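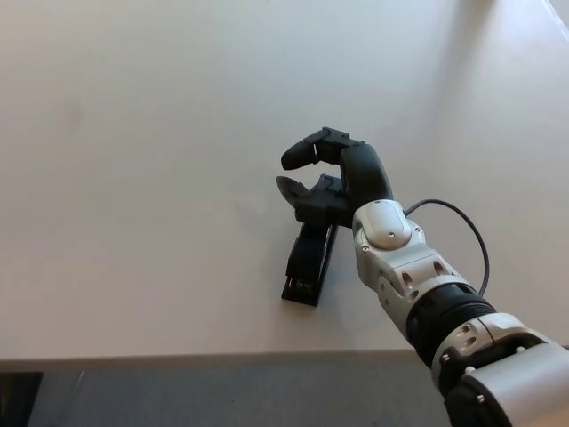

Hollora 海滨公寓业主与运营方联席会议纪要

日期:2022年9月25日(星期日)
地点:Hollora 一号楼底层会议室
主持:Beatrice Makokha
出席:Conall Ní Chonaill、Victor Kashindye、Sharon Koech
请假:Njoroge Rotich(书面意见已提交)
记录:Sharon Koech

一、上次纪要
7月会议纪要确认通过,第三条中“二层露台”更正为“三层露台”。

二、短租房源上线
Victor Kashindye 报告,本季度拟在 Wusemico 预订平台新增房源12套,均为两居室,其中4套位于底层,可直通海滩步道。房源页面须统一标注楼层、床型、最多入住人数及至步道入口的步行距离。“一线海景”仅限客厅主窗正对海面的单元使用,侧向可见海面的标注为“侧海景”。
决定:通过。文字由 Victor Kashindye 核定,10月上旬提交平台审核。

三、入住与退房时间
现行入住时间为14时,退房时间为11时。保洁承包方 Mrema 来函,要求退房提前至10时。Conall Ní Chonaill 认为旺季周末翻房间隔不足,支持调整;Njoroge Rotich 书面意见为维持现状,理由是往返机场的班车11时15分发车。
决定:底层单元试行10时退房,其余单元不变。已确认订单按原时间执行。

四、公共区域用水
上一计费周期泳池及户外淋浴用水合计455立方米,高于预算。淋浴区两处延时阀关闭不严,已报修。泳池补水表与绿化用水表目前共用一路,无法分别计量。
决定:加装分表,报价由 Conall Ní Chonaill 收集,不少于两家。

五、押金及损坏赔偿
讨论 Zania 代收押金方案。该方案按订单收取手续费,退款周期为七个工作日。Sharon Koech 指出合同草案第六条未写明争议期间押金由谁保管,物品清单亦未列阳台家具。
决定:暂不签署,退回修改。

六、维修基金
期末余额1,832美元。三层露台防水费用尚未入账。Beatrice Makokha 要求该笔费用单列,不与日常维修合并。

七、其他
步道入口门禁密码改为每月首日更换,新密码随入住通知发送。访客停车位问题未及讨论,列入下次议程。

待办事项
Victor Kashindye:房源文字核定;通知底层单元业主试行安排。
Conall Ní Chonaill:分表报价;跟进延时阀维修。
Sharon Koech:向 Zania 发送修改意见,补充物品清单。
Njoroge Rotich:核实班车冬季时刻。

会议于17时40分结束。下次会议时间另行通知。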